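Mestmont Allotment Society
Newsletter, April

The water on our plots

Dear members,

Many of you asked me after the spring meeting to put in writing what was said there regarding water, so I am doing it now. I was making notes the whole evening, but my notes are not always in good order, and if I have forgotten something please tell me at the gate or leave a message in the hut.

First the number, which surprised me very much. Last season we used 3,107 litres from the mains tap in one month only, and it was not even the hottest month. The rest came from the rain tanks. The mains water we must pay for, and the rain water is free, so you understand why Kendra Melnyk was speaking so long on this subject. She has read the meter herself for many seasons and she keeps the results in a green book, which you can ask her to see.

The new tank from Pledotier is now standing behind the lower hedge. It holds up to 700 litres and it is filled from the roof of the long shed. When I am writing this it is almost half full, after the rain we had at the start of the month. Please use this tank before you go to the tap. The handle is stiff and you have to turn it to the left with a good push. When you finish, turn it back until it stops, and look one moment if it still drips. Last year the old tank became empty in one night in this way, and the path by the Stanison fence was like a small river.

We also talked about when to water. In my country my grandmother was always watering in the evening, and I did the same here for years. Aisling Cronin has a different opinion. She waters early in the morning, before the sun comes over the poplars, and she says that she has fewer slugs since she changed. I have tried it with my lettuces and I think she is right, although I don't enjoy to get up at that hour. For the beans and the courgettes it is better to give a lot of water two times in a week than a little every day. The roots then go down to look for it. With a little water every day they stay near the top, and on the first hot afternoon the whole plant is hanging.

For seedlings it is of course different. They must not dry out, not even for a half day. Those who have trays in the shared greenhouse should come daily or ask a neighbour to do it. I was away for a weekend and I lost all my leeks, so I speak from experience.

Straw is again available from Ó Briain, and he will deliver to the top gate if enough of us order together. A thick layer of straw under the currants and between the strawberries keeps the soil damp for a long time. Grass cuttings also work, but put them thin, otherwise they become slimy and they smell. Do not take cuttings from the sports field, as we do not know what they spray there.

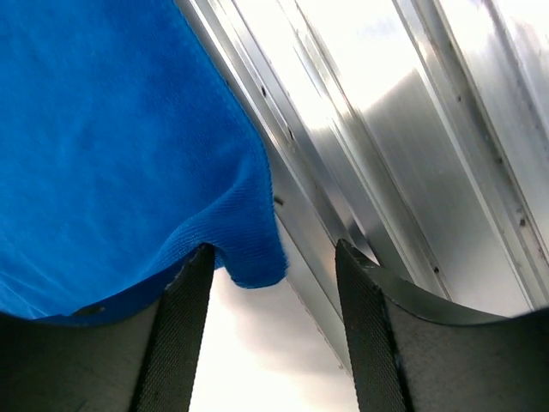

A word on hoses. The rule is the same as before: a hose may be used for filling your own barrel, and the person must stay beside it. Sprinklers are not allowed on any plot. I know some new members find this strict. But the pressure is so weak that when one person at the bottom has a sprinkler running, the people at the top get nothing, and this has caused more bad words between neighbours than anything else in my time here.

If you want a barrel for your plot, there are 2 left from the last order, both with lids. A lid is necessary, because of the mosquitoes and also for the safety of children and hedgehogs. Speak with Kendra if you want one. Plot 111 has already asked and will be served first.

The water in the tanks is not for drinking and not for washing salad. For this you use the tap beside the hut, the one with the white sign.

The next work morning will be on 13/04/2024 and we will clean the gutters of the long shed, which are full of leaves from the poplars. Bring gloves, and if somebody has a good ladder, please bring this too. There will be tea, and I will bake the cake with poppy seeds again if my oven allows it.

With friendly greetings from plot nine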